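Drakix Padded Table Mat, large, in oatmeal
Reviewed Jun 19, 2023

I put off buying one of these for the longest time, mostly because I grew up with my grandmother's quilted table pads and figured nothing would ever be as good (hers lived in the hall closet and came out for every holiday, and they weighed a ton!). But we got a new table in January and I was so nervous about marking it that I finally gave in and ordered the Drakix.

So, the good. It's soft and it lies flat, and mine was flat by the second day with no ironing at all. The padded edge is my favorite part, because when somebody tips a glass the spill tends to stop there long enough for me to grab a towel. It's quiet, too. Plates don't clatter, and breakfast is a much calmer meal than it used to be.

Now the not so good. It does pick up marks. A damp cloth and a little dish soap get most of them out, but a tomato splash from Easter is still faintly with us, and I've made my peace with it. The label says it's fine up to 200 degrees, and I take that to mean Fahrenheit, so anything straight off the burner still goes on a trivet first at our house. I also wish it came in one more size, as ours hangs over a touch at the front.

I had the Fokex one before this, the thin kind with the rubber backing, and it curled at the corners within 2 months. The Drakix has stayed put, and I'd buy it again, though I'd go for a darker color next time. 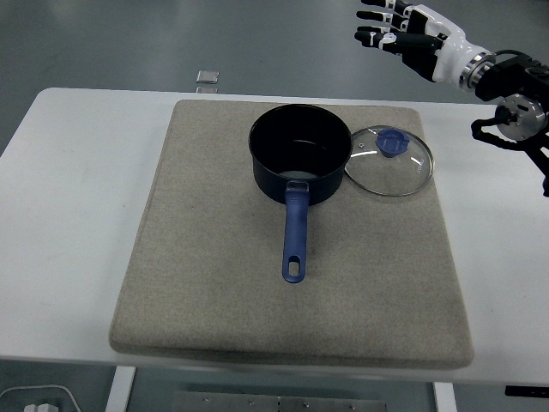
Rewi Try baking soda paste on the tomato, left on overnight and brushed off dry. It worked on my gray one, but test a corner first because mine came up a little fuzzy.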